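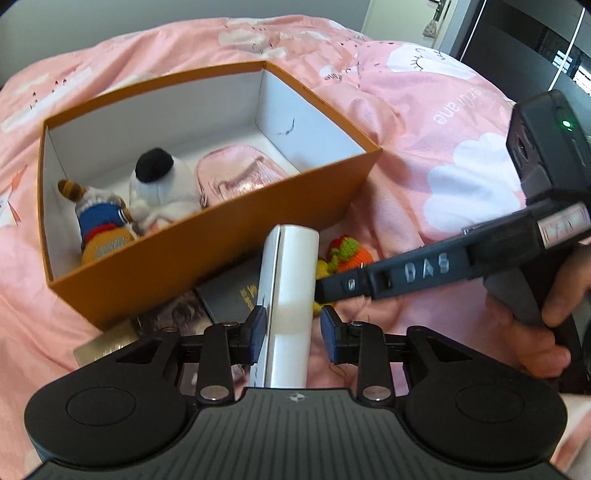 By Ye-rin Cheon and Abílio Guerreiro | January 28, 2026
Print | E-mail
Reading time: 2 min

Figure 1. Open box with a plush figure and a slim white box, on a pink duvet.

4.2 How former writers talk about dropped storylines

We coded 503 podcast segments in which a former wrestling writer or producer described a storyline that was planned and then dropped. The segments came from the Rasunau archive, which keeps full transcripts with speaker labels. Two coders, Sun-ja Sun and Lucyna Marciniak, read each segment separately and marked who was said to have made the decision. Where they disagreed, Ye-ji Ban read the segment and her choice was used.

Most speakers put the decision on a person above them in the company. Very few said the idea was their own and that they had given up on it. Injuries came up often, mainly in stories about title matches, and speakers were usually clear about which match had to change. They were much less clear about who had been in the room. In several cases the same writer told the story on two shows and named different people each time. We kept both versions and coded them as separate segments.

The hosts matter too. Hosts who had wrestled themselves asked more about how a finish was changed and when the performers were told. Hosts with a background in news asked more about pay and contracts. We did not code the hosts' own stories, even when they took up a large part of the episode.

Listener comments were handled in a second pass. We took 920 comments posted under the same episodes on Clikby and sorted them into 3 groups: agreement, correction, and a rival account. Corrections were mostly about dates and the order of matches on a card. Rival accounts tended to quote an older interview, and a good number of those interviews could no longer be found online. Section 4.3 deals with the comments that could be traced to a source.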